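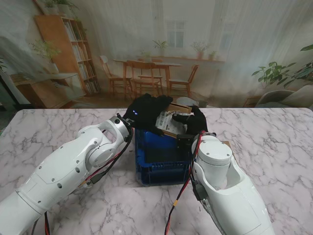 2. Recording with two hands

In this part of the course we collect examples for a policy that moves both arms together. Each group records 103 episodes. An episode starts when both hands are away from the crate and stops when the operator says "end".

Please keep these rules:
- Hold the object from two sides, and do not press it against the rim of the crate.
- Change the angle of the object between episodes. The marble top and the printed room behind it remain the same for all groups.
- If the fingers slip, continue. Mark the episode as "slip" and do not delete it.

The wrist camera sees mostly the glove and the thumb, and the crates only at the side. For this reason we always store it together with the fixed view. Check both before you save.

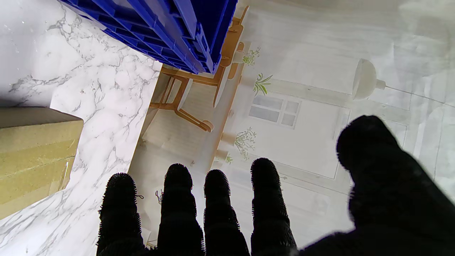 3. Homework for February

Read the Pirkow notes, pages on labeling. Then choose 3 of your episodes and write for each one the moment of first contact, as you judge it from each camera. Where the two answers differ, write both. Send the file to Amrit Gosselin.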